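**can two arms put groceries away yet, or are we kidding ourselves**

**svenja_p**
Argued about this with my brother in law all Monday. He says chores by 2043, I say sooner. Look where it's at:
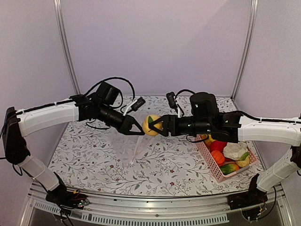 *Two arms, one yellow fruit, pink basket of fake veg on the right.*

Both grippers on the same piece. That's coordination, no?

**RetoAmmann**
It's fake produce on a tablecloth. Call me when it does a ripe tomato. Ours at the Votell packing line took 14 weeks to tune for ONE size of box, and boxes don't roll.

**esta_k**
disagree, round thing held between two grippers is harder than a box. squeeze uneven and it shoots out

**RetoAmmann**
Sure, harder. Still not a chore. A chore is the whole bag, plus the eggs, plus the kid's left a shoe in the fridge

**itholm_shop**
Shop floor guy here. We run 3 arms on sorting, they're fine till somebody moves a bin. Then it's 15 minutes of me with a laptop. Would not want that in my kitchen tbh

**svenja_p**
ok but 15 min is less than I spend putting stuff away lol. And those have cameras right at the wrists, so a moved bin shuold be less of a deal?

**itholm_shop**
Ours have cameras too. Helps. Doesnt fix it

**esta_k**
has anyone tried soft pads on the jaws? those look pretty hard and angular for real fruit

**RetoAmmann**
Pads yes, we use silicone. Wear out fast. Will dig up the part number tonight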